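4. O que as pessoas contam quando contam a louça

Volto agora à parte do material que mais me deu trabalho e, confesso, mais prazer. Na secção anterior expliquei como eu e a Iona Haldane chegámos às entrevistas de Plevlow e porque deixámos de fora as de Dirulell, gravadas com outro guião e por outra equipa. Fico aqui só com Plevlow: 69 agregados, 344 entradas de diário com alguma menção à lavagem da louça, e uma quantidade de parênteses, riscos e pontos de exclamação nas margens que nenhuma grelha de codificação soube acolher.

Comecei por ler tudo de seguida, sem codificar nada. Foi uma semana inteira de janeiro, com os cadernos espalhados pela mesa e a pergunta de sempre na cabeça: quem é que fez? O guião pedia exatamente isso, «quem fez a tarefa e quanto tempo demorou», e eu estava convencida de que ia sair dali com uma tabela limpinha. Só que as pessoas respondem a outra coisa. Escrevem «lavei eu, outra vez», ou «ele lavou mas deixou os tachos», ou ainda (a minha preferida, agregado 12) «ficou de molho, logo se vê». O molho, aliás, merecia um artigo só para ele.

4.1. O molho como adiamento negociado

Lamont e eu discutimos bastante este ponto. O Kenneth queria classificar o molho como tarefa não realizada, e percebo porquê: no fim do dia, a travessa continua lá. Eu insistia que deixar de molho é um gesto com autoria. Alguém rapou os restos, abriu a torneira, pôs detergente e foi-se embora, e esse alguém conta com que o gesto seja reconhecido. Quando não é, há chatice. Numa das entrevistas de seguimento, uma mulher de cinquenta e tal anos explicou-me que o marido «põe de molho como quem assina», e eu ri-me tanto que a gravação ficou quase inaudível naquele trecho.

Acabámos por criar um código intermédio, que aparece na grelha como «início sem fim». Não é elegante, eu sei. Mas permitiu-nos ver uma coisa que me parece importante: nos casais em que os dois trabalham fora, o início sem fim é registado quase sempre por quem o encontra, raramente por quem o deixou. Quem deixa escreve «louça: feita». Quem encontra escreve meia página! O Kasun Pramanik, que codificou uma parte dos diários às cegas, apanhou esta assimetria antes de mim e mandou-me uma mensagem só com a palavra «travessas» e três pontos de interrogação.

4.2. Uma cuba, duas cubas

A disposição da cozinha entrou no estudo um bocado à socapa. Não estava nas perguntas iniciais – foi a Iona que reparou, ao ouvir as gravações, que as pessoas não diziam «o lava-louça», diziam «o lado de cá», «a pia pequena», «a parte dela». Nas casas com duas cubas, o espaço traz já uma espécie de gramática: uma serve para esperar e a outra para trabalhar, e as discussões passam a ser sobre fronteiras. Nas casas com uma cuba só, a discussão é sobre o tempo, sobre quem precisa da pia e quando.
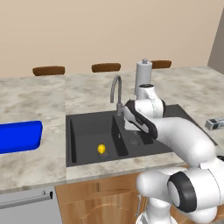

Figura 3. Lava-louça de cuba dupla encastrado na bancada, em cinzento-escuro, com a cuba maior à esquerda (imagem gerada por computador).

Quando as cubas têm tamanhos diferentes, a conversa muda outra vez. Vários participantes contaram que a cuba maior acaba por ser «a dos tachos», e por arrastamento a dos adiamentos, enquanto a pequena se mantém livre para lavar a fruta ou encher um copo. Uma participante dizia que a cuba pequena era «a sala de visitas» do lava-louça. Não quero forçar a nota, que o nosso corpus é o que é, mas há ali uma distinção entre frente e bastidores que me fez voltar às leituras do mestrado com outro carinho.

Também tentámos perceber se o tamanho relativo das cubas tinha alguma coisa a ver com a frequência dos conflitos. Não conseguimos dizer nada de jeito. Os diários não pediam medidas, e quando o Keir Drummond tentou recuperá-las por telefone, metade das pessoas foi buscar a fita métrica e a outra metade achou que lhe queríamos vender uma cozinha. Deixo a ideia para quem tenha mais paciência, ou mais orçamento.

4.3. O que fica fora do diário

Há um problema de método que não posso varrer para debaixo do tapete. O diário regista o que a pessoa acha digno de registo, e lavar uma chávena de café às três da tarde quase nunca chega lá. Pedimos então a um subgrupo de Mulau, o bairro mais a sul, que durante sete dias anotasse tudo, mas tudo mesmo, colheres incluídas. O resultado foi um certo cansaço geral e uma participante que desistiu a 6 de fevereiro, com um bilhete muito simpático onde explicava que tinha começado a lavar menos chávenas para não ter de as escrever. É um efeito de reatividade de manual, e ainda por cima encantador.

Mesmo assim, os cadernos de Mulau mudaram-me a leitura do resto. As microlavagens (o termo é feio, aceito sugestões) são feitas por toda a gente, crianças incluídas, e não geram queixa nenhuma. Ninguém reclama a chávena. A queixa aparece com a louça coletiva, a do jantar, aquela que já não pertence a quem comeu e ainda não pertence a quem vai lavar. Hok-lam Wan chama-lhe, nas notas de campo, «louça órfã», e a expressão pegou de tal modo na equipa que tivemos de a tirar à força de duas versões deste texto. Nesta ficou.

Falta dizer uma palavra sobre as máquinas de lavar. Nos agregados que têm uma, esperava encontrar menos entradas, e encontrei entradas diferentes: quem carrega, quem descarrega, quem volta a arrumar o que o outro já tinha arrumado. Esta última figura, a do rearrumador, surge em casas de todos os tipos e é descrita com uma irritação que a lavagem à mão raramente provoca. Trato disso na secção 5, junto com as entrevistas aos filhos adultos, onde a memória da cozinha dos pais baralha bastante as contas do presente.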